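Tondau Household Task Working Group
Minutes of the meeting held 14/11/2021
Cleltport office, small meeting room, and by phone

Present: Krystyna Urbańczyk (chair), Lena Kalinowski (simulation), M. Bednarek (hardware), P. Osei (test kitchen), R. Lindqvist (minutes)
Apologies: D. Farrow

1. Minutes of the previous meeting

Accepted with one correction. Item 4 should read "dish rack", not "drying cabinet". Lindqvist to amend the filed copy.

2. Actions carried over

2.1 Spare finger pads for the test kitchen arms have been ordered. Delivery date not confirmed.
2.2 Osei has circulated the revised chore list. Closed.
2.3 Comparison of wiping results on stone and laminate counters is not done. Carried over to the next meeting.

3. Scope of the readiness note

The chair restated the question the group was given by Kivcombe: which household chores can a two-armed mobile machine complete today, without a person stepping in, at a level a customer would accept. The answer is due as a short note before the end of November. Kivcombe has asked for the same question to be considered for shop-floor work (shelf facing, returns sorting, counter cleaning). The group agreed to cover shop-floor work in a single section and to make no claims beyond the trials it has run.

Bednarek asked whether "complete" includes recovery after a dropped item. Agreed that it does, provided the machine recovers by itself. A run in which a person hands the item back is recorded as a failure.

4. Simulation report

Kalinowski reported on the counter-clearing task in the attic kitchen. The task is to remove the plate and utensil, group the food items at one end and leave the remaining containers upright. Each variant is run 50 times with item positions shifted between runs. The layout is the one with the island in the middle of the room and the sloping ceiling, which was picked at the September meeting as the tighter of the two candidate rooms.

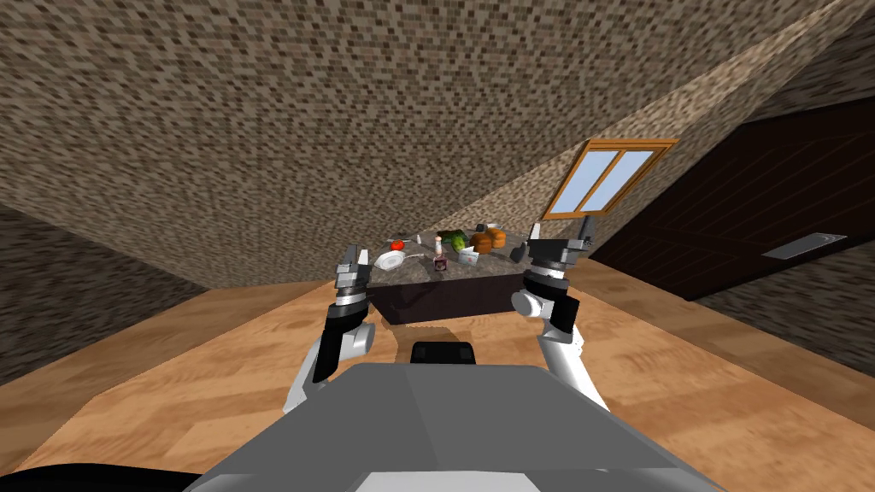
Fig. 1. Counter-clearing task, attic kitchen (simulation), robot's viewpoint.

Results for the baseline variant: 16 runs complete, 34 failed. The main causes of failure, in order of frequency, were:

- Plate. The fingers cannot get under the rim when the plate lies flat. The method that works is to slide the plate to the counter edge and grip it there, but the planner does not choose this unless it is told to.
- Slender bottle. Knocked over by the forearm while the gripper was moving to something else. The bottle itself was seldom the target when it fell.
- Utensil. Lies too flat on the stone for a top grasp. Same remedy as the plate, less reliable.
- Tomato. Rolled after contact. Most of these runs could have been recovered but the time limit expired first.

The cup at the right-hand end was picked up without difficulty in nearly all runs. The small box was also reliable.

Urbańczyk asked how far the figure would carry over to a real kitchen. Kalinowski said it should be read as an upper bound. Contact between fingers and thin objects is simplified in the simulator, and leafy vegetables are modeled as a single stiff body, so that picking up the greens in simulation says very little about picking up real ones. She would prefer that the greens be left out of the score. Agreed.

Osei asked whether the arms can reach the back of the island from one standing position. Kalinowski replied that the front half is comfortable and the back half is possible with the elbow high, at which point the forearm passes over the middle of the counter. She considers this the source of most of the bottle failures. Moving the base to the far side adds time but should reduce them. To be tested as a separate variant.

5. Test kitchen report

Osei reported on physical trials with the same kind of task. 10 runs were attempted and two were completed. Time per completed run was 11 minutes, against under one minute for a person. The group noted that the number of runs is small and that the percentage should not be quoted in the note.

Observations on other chores tried:

5.1 Wiping a clear counter. Works. Coverage is good except along the back edge.
5.2 Loading cups into a rack. Works when the cups have space between them.
5.3 Folding towels. Small towels only, one fold. Not acceptable for a customer.
5.4 Putting away groceries. Not ready. Bags are the problem - the machine cannot find the opening once a bag has collapsed.

Bednarek noted that finger wear was visible after the cup trials and asked that pads be inspected before each set. Agreed.

6. Shop-floor work

Short discussion. Returns sorting of boxed goods is nearer to ready than any kitchen task, mainly on account of the regular shapes. Shelf facing depends on shelf depth. Urbańczyk asked that the section describe boxed goods only. Bednarek disagreed in part and wished it recorded that soft packs have been handled at the Cleltport bench, though without a customer's time limit. Recorded.

7. Wording of the conclusion

Two drafts were read. The group preferred the plainer one: single-step chores on a clear surface can be done now, slowly; mixed clearing of an occupied counter cannot yet be left unattended. Kalinowski asked for "slowly" to be replaced by a measured time. The chair agreed, subject to further runs.

8. Actions

Kalinowski: run the moved-base variant and the plate-slide variant; remove the greens from scoring.
Osei: repeat the physical counter-clearing trials with new pads, if delivered.
Bednarek: written inspection steps for the fingers; bench notes on soft packs.
Urbańczyk: first full draft of the readiness note to all members.
Lindqvist: correct the previous minutes.

9. Any other business

The meeting room phone drops calls after half an hour. Lindqvist to report it.

Next meeting to be arranged once the draft has been circulated.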